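Minutes, wiping policy review, Saturday, 10:00
Zutham small meeting room

Item 1. Previous minutes
Accepted with one change. "Solved" in the Vatberg paragraph now reads "scored higher."

Item 2. Boersma result
The Boersma group presented its new scoring method for table wiping. The policy was trained on 3934 demonstrations and gets 58 percent of trials marked clean, up from 44 with the old method. It was asked whether the policy got better or the scoring got easier. The group said both changed in the same month. The meeting did not find this reassuring.

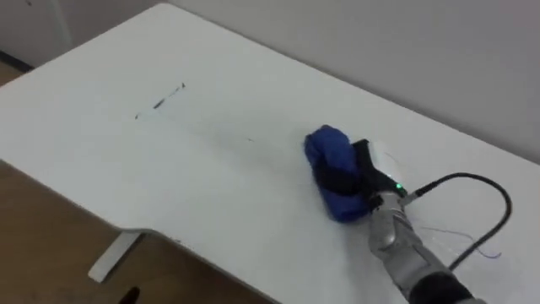
Scoring takes the share of the tabletop that matches a clean reference picture. Several members objected that most of a white table is clean before the arm moves, so a policy that does very little starts with a good number. The dark streaks ahead of the blue cloth cover a small part of the surface, and the single speck farther over would hardly register at all. A person asked to wipe that table would be judged on those marks and nothing else. Boersma replied that a mark-only score is noisy under uneven light. Noted, but no data was shown for it.

Item 3. Cloth handling
Claim that a bunched cloth does as well as a folded one. Based on 3 runs. Not accepted as a finding; may stay in the report as a remark.

Item 4. Skoradberg comparison
Put off again. The Skoradberg tables are a different color and the scores can't be set side by side until the reference pictures are redone.

Actions
Boersma: rescore all trials on marked area only, old policy and new.
Boersma: report what an arm that never touches the table would score.
Zutham: hold the draft until both are in.

Closed 11:20.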